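The Repair Pledge Is Mostly a Pledge
Sanne Maes
Jun 27, 2024

The town of Astwood has a new pledge, and I have been asked to sign it. So have most of the people I know. It says that we will "choose repair first" whenever something in the house stops working. There is a window sticker that goes with it.

I like repair. I have kept the same toaster going through two kitchens. But I have read the pledge several times now and I still can't find the part where it asks anything of the companies that make the things. It asks me to be patient. It asks me to learn. It asks me to "rethink my relationship with stuff," a phrase that makes me want to go out and buy something.

Take my desk lamp, an Umer. The switch failed last October. I took it to the shop on Grelcombe Street, where a man turned it over, looked for screws, and handed it back. The base is glued. He could cut it open, he said, but he couldn't promise to close it again, and he would want 45 dollars either way. A new one costs less than that. What would the pledge have me do at this point? I asked at the town library, where the sign-up sheet is kept, and was told that the pledge is about "mindset."

Mindset does not open a glued base.

The supporters always come back to the old days, when everybody's father could fix everything. I am not so sure. My father owned a drill and was afraid of it. What he did have was a neighborhood shop that stocked belts, bulbs and fuses for the machines people owned, and makers who kept selling those parts for years after the machine had left the store. A repair trade could live on that. I don't see how it lives on stickers.

And then there is the matter of time, which the pledge treats as free. I spent 8 hours over two weekends on a Testa vacuum cleaner, most of them hunting for a hose clip that the company sells only as part of a full hose, and sells the full hose only with the floor head. Fine, I had the 8 hours. My neighbor with the newborn and the night shift did not, and when her vacuum quit she bought another one the next morning. Is she the problem? The pledge has a way of suggesting she is.

The one field where people can point to real success is the plain desktop computer. Open the side, pull the bad part, push in a good one. I have done it myself, badly, and the thing still ran. But look at why it works. The parts fit each other by shared standards, whoever made them, and the case comes apart with a screwdriver. That was decided at the factory end, long before any of us were asked to feel responsible. The buyers of those machines were no more virtuous than the buyers of my lamp. Meanwhile the thin laptops that replaced so many of those desktops are going the way of the lamp, and I notice the pledge has nothing to say about them – or about phones, or earbuds, or the electric toothbrush that dies with its battery sealed in the handle.

What would I sign? A request that the town stop buying equipment it can't get parts for. The schools alone must go through a mountain of the stuff, and a purchasing office has more weight with a manufacturer than I do with my toaster. Ask each seller for a parts list and prices, and a promise to keep both for a fixed number of years. If they won't give it, buy from someone else. That would cost the town some effort and perhaps some money, and I suspect this is why I was offered a sticker.

I may be wrong. The library says the sheet is filling up nicely, and the people signing it are decent people who hate waste as much as I do. My window is still bare.
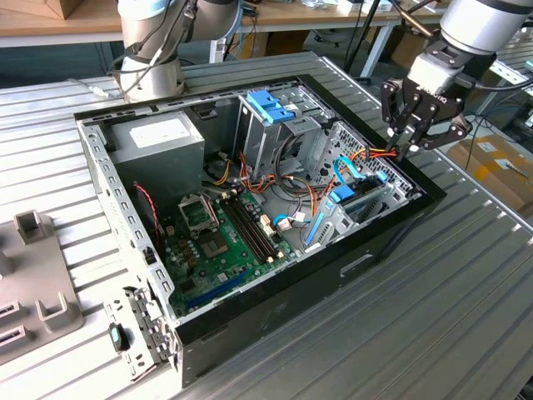

Tom from Grelcombe Street wrote in to say that he signed the pledge and would sign the purchasing request too, and doesn't see why he should have to pick. He also says glued bases can often be opened with a hair dryer and a butter knife, and that 45 dollars was too much to ask.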